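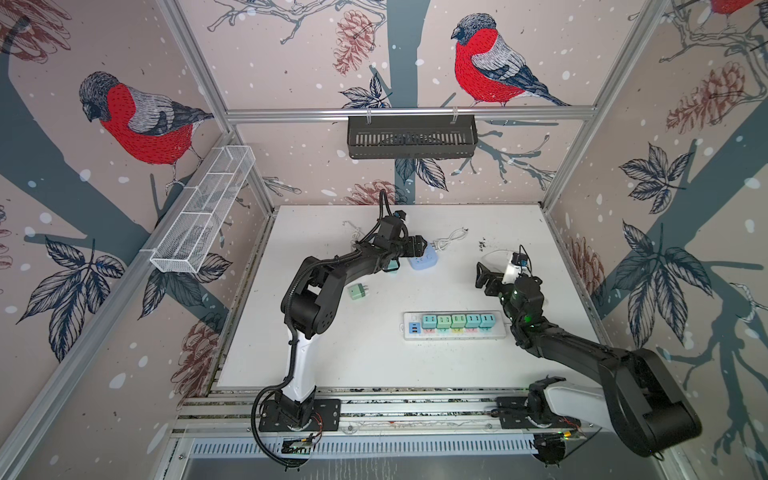 Wallpaper with bullfinches, pine cones and bare branches on a pale pinkish ground

Bird wallpaper

Bird wallpaper is wall covering printed with birds, usually perched, usually in better condition than the birds outside. It is sold for bedrooms, hallways and the small downstairs bathroom, a room in which people who own gray sofas permit themselves a heron.

Design

Most patterns put the birds on branches, which solves the problem of where to stand them and fills the gaps between. A pattern is printed as a repeat, the distance before the same bird comes around again. On cheaper papers the repeat is short, and a guest confined to bed with a cold will find it within the hour. Longer repeats hide the trick better but waste more paper at the top and bottom of each strip.

Winter patterns form a group of their own. They favor bullfinches, robins, cones and berries, with dots of snow that never settle on anything. Some owners hang them in April and defend the choice.

Accuracy

Birders are a difficult audience. Common complaints concern species that would not meet in the wild, summer plumage on snowy twigs, and feet. The maker Flonard once sold a paper called Marnska in which every wren was the size of the pigeon beside it. It stayed in the catalog for 11 years and outsold the corrected version — a fact the firm mentioned often.

Hanging

Patterned paper must be matched at the seams. A seam missed by half an inch gives a finch two tails, and the eye will go to that finch for as long as the paper stays up. Hangers normally start from a plumb line and finish in the corner behind the door, where the last strip seldom meets the first and few visitors look. Old plaster walls are rarely straight, and birds make this easier to see than stripes of ivy do.

See also

Borders and friezes
Lining paper
Stenciling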